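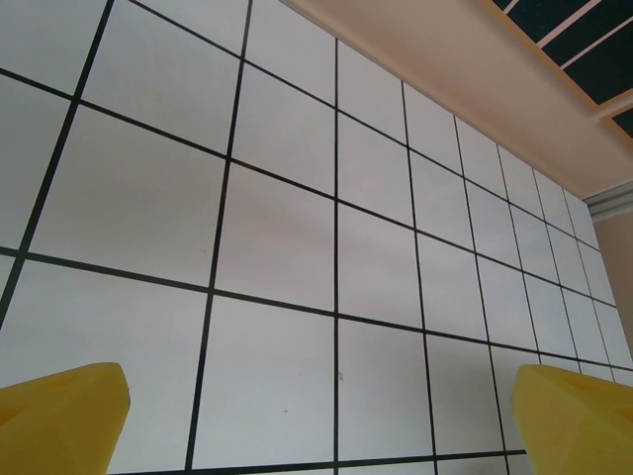
White squares, black lines.

October, notebook 2, after lunch

Okay, limewash. I've been putting off writing this up because the first batch went so badly that I didn't want it on paper, but the second batch is behaving and I'd like to be able to make it again, so in it goes.

Batch A was the old Wallgate putty, the tub that's been under the bench since before we moved the sink. Thinned it with tap water until it ran off the brush like skim milk, then put in the ochre dry. Mistake! Dry ochre straight into thin wash just clumps, and then you get little orange comets all down the wall every time the brush breaks one open. I strained it through a stocking and it was better but still streaky, and by then I'd lost a fair bit of the colour in the stocking.

Batch B, same putty, but I slaked the ochre in a jam jar with warm water first and left it overnight with the lid on. Stirred that into the putty while the putty was still thick, and only then let it down. Much nicer. Not a comet anywhere. It also brushes out longer before it drags, though that could be the weather (it's been damp and grey in here and the wall is drinking slower than it did in summer).

Panels are the fibre cement offcuts, scrubbed and misted. I went too heavy with the mister on the left one and the first coat slid, so ignore the bottom third of that. Coats go on crosswise, whatever direction the hand likes, keep moving and don't go back. I went back. You can see where, it's the shiny patch near the top corner.

Colours so far. I've been giving them names or I can't keep the jars straight. Prurnia is the dusty plum one, iron oxide with a bit of bone black. Thaweesak is the warm yellow that everybody walks over to look at. Brillance is just the putty with nothing in it, and yes I know how it's spelled, that's how I wrote it on the lid and now it's stuck.

Prurnia dried a good deal paler than I expected. Wet it's practically aubergine, dry it's more like the inside of a mussel shell. Lovely, but if anyone is matching to a curtain or whatever they need to look at the dry panel and nothing else. I'd go up to 40 grams of oxide a litre before I'd worry about it dusting off, and I'm nowhere near that yet.

Rub test on Thaweesak with a black sock: a bit of yellow on the sock after one coat, hardly any after 2. Brillance came off white on my sleeve, which wasn't a test, I leaned on it.

For the swatch board I'm thinking plain squares with a dark line between them, one colour per column, coats going up as you go down. The dark line matters more than I thought. With the swatches butted up against each other the yellow made the plum look brown, and I nearly threw out a perfectly good jar.

Still to do – mist panel 3 lightly this time, label the jars on the side as well as the lid (lids wander), try skim milk in the last coat and see if it cuts the dusting. Somebody has the wide brush. I'd like it back, washed, please, lime wrecks the bristles if it sits.

Wall side of the bench is still tacky so don't put your coat there.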